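Waste Handling in Shared Buildings
Handout 6: Collecting Loose Bottles and Lining the Bin
Instructor: Raluca Cozma

Scope
This handout covers PET drink bottles left on hard floors, and the lined plastic bins used to receive them. Glass and cans are treated in Handout 5. Bring the Junstead record sheet to the practical.

1. Survey of the floor
Before any item is lifted, note the floor type, the position of the bin and the spread of the bottles. On polished stone, a bottle lying on its side rolls when brushed by a shoe or a bag. Work inward from the wall. Bottles close to the base of the bin are taken last. Record whether caps are on. A capped bottle holds its air and its residual liquid, and takes up its full volume in the bag.
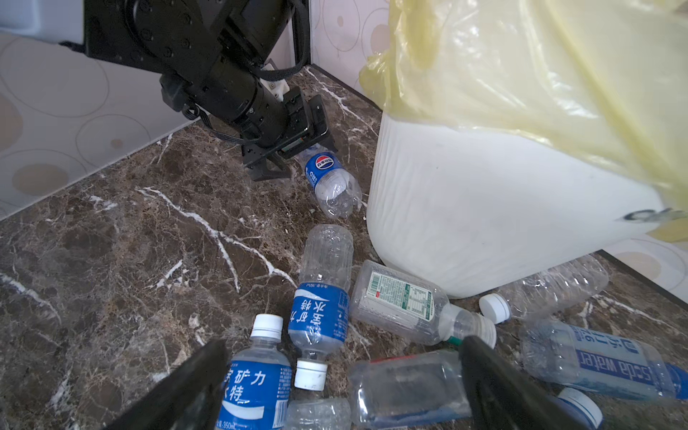

2. Preparation of the bottle
2.1 Hold the bottle upright and check for liquid. Drain any liquid at the sink.
2.2 Remove the cap, flatten the body from the base toward the neck, and replace the cap.
2.3 Leave the label on unless the local collector requires otherwise. Sleeve labels and glued paper labels are recorded separately (column C).

3. Lining the bin
The bag is opened fully, pushed to the base and folded outward over the rim. The overhang should be long enough to tie. For a 30-liter bin, allow 17 cm on all sides. Air trapped between the bag and the wall of the bin reduces capacity and is released by lifting one edge of the liner.
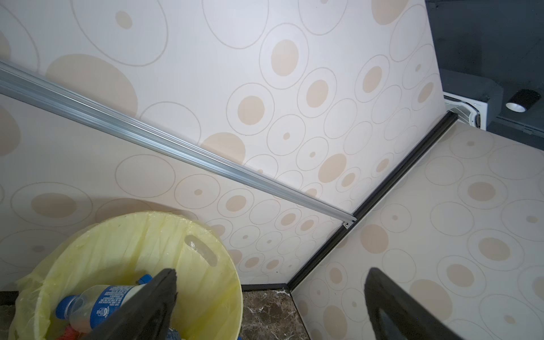 An overhang that is too short slips inward under load, and the upper edge then has to be retrieved from among the contents. Bunching on one side has the same effect on the opposite side. Correct this before filling starts.

Mixed contents are entered as "mixed" even when one bottle is present. Loose caps are entered under "small plastics."

Reading: Oyelaran, course notes, section 5. Record sheets go to Wilmer Muñoz at the end of the practical.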